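Eyelid Surgery Scheduling and Pre-Op Changes at Clinville

Starting in the new year, upper and lower eyelid surgery (blepharoplasty) at the Clinville office moves to a two-visit intake. The first visit covers medical history, a dry eye test, and photographs. The second covers the surgical plan and consent forms. Patients who booked before December 14, 2019 keep the old single-visit schedule.

A visual field test is now done at the first visit for all upper lid patients. Insurers generally ask for the results, with the lid both taped and untaped, before they will review a claim for excess skin that blocks side vision. Lower lid surgery is treated as cosmetic and is billed to the patient. The facility fee for lower lids is $3000. A deposit of $400 holds the date and is applied to the balance.

Contact lenses should be left out for 13 days after surgery. Ask the prescribing doctor before stopping any blood thinner. Fish oil, vitamin E, and ginkgo should be listed on the history form along with prescription drugs. Sutures in the upper lid crease are removed at the first follow-up. Bruising usually settles toward the cheeks and clears from the top down.

Consent forms revised in October replace all earlier versions. Copies printed from the old patient page will not be accepted at check-in. Questions about forms or test results go to Tracey Bunting at the front desk. 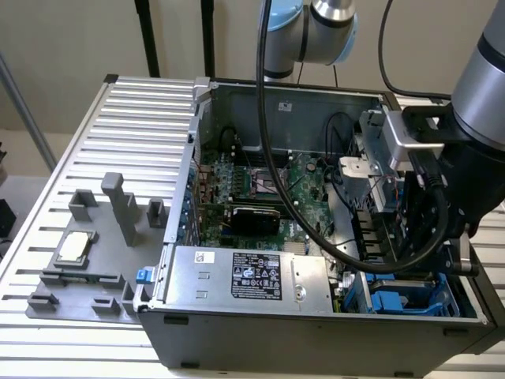
Dell desktop tower with the side panel off.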